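3.2 What people worry about when they fit a processor

I started this part of the study thinking memory would be the main trouble spot, and I was wrong. We collected 283 repair notes from the refurbishing benches at Holtier and Deltley, and I read every one of them myself (it took most of August). The memory notes were short and a bit bored. The socket notes went on and on – people wrote whole paragraphs about getting one small square part to sit flat.

What I love about these notes is how physical they are. One person at Deltley wrote that the load plate "wants to come down and help" when you'd much prefer it stayed out of the way. Another wrote that the shiny top of the processor gives you nothing to judge level by, so you end up looking at the green rim instead. I tried it at my own bench and I do the same thing now!

I coded 59 of the notes as being mainly about the socket. Within those, the same two moments kept coming up: holding the part over the open contacts, and then having it in the socket with the plate still up. Figure 4 puts the two together.
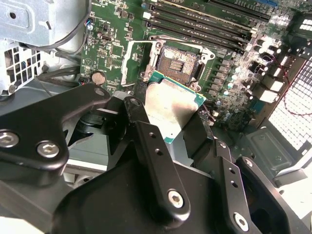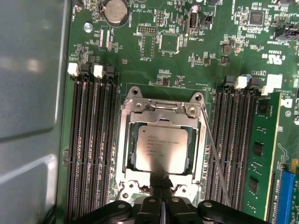
Figure 4. Processor and open socket on a green board. In the first picture the contact field is bare and the processor is held just above it; in the second the processor is in the socket and the load plate is still open.

The writers split pretty sharply over which moment bothered them more. Newer people fretted about the contacts, and I get that, as a bent one can mean the whole board goes in the scrap bin. The old hands hardly mentioned contacts at all. They wrote about the lever and how much push is too much – a question our Greenberg training handout skips completely. I went back through my coding on a Thursday to check I hadn't imagined the split, and it held up. Section 3.3 takes the lever notes on their own.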